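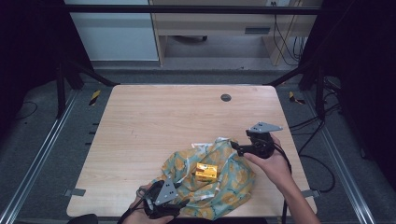

Teaching cloth wrapping with hand-held grippers: bench tips

Start every take from a similar mess, but never the same one. Pick the cloth up, drop it from 30 cm, and leave it as it lands. A policy trained on neat folds fails on the first real crease.

Use a printed cloth with large, high-contrast motifs on a pale table. Plain fabric gives the tracker very little to hold on to. A box in a color that stands out from the cloth saves time when labeling.

Pinch the hem, two layers at most. If the jaws close on a thick bunch, open them, back off and regrip. Keep the regrip in the recording — it is useful data.

Move both hands at the speed you would use to pour a full cup. Anything faster blurs the wrist view. Takes over 90 seconds usually mean the operator got lost; discard them.

Run cables down past the wrist and off the near edge of the table. A cable that crosses the cloth will drag it.

Rest after 20 takes. Grip force drifts when the forearm tires, and the drift shows in the jaw width log.

Wash the cloth without softener. Softened cotton slides in the jaws.

Pichit Wannasri
February 28, 2020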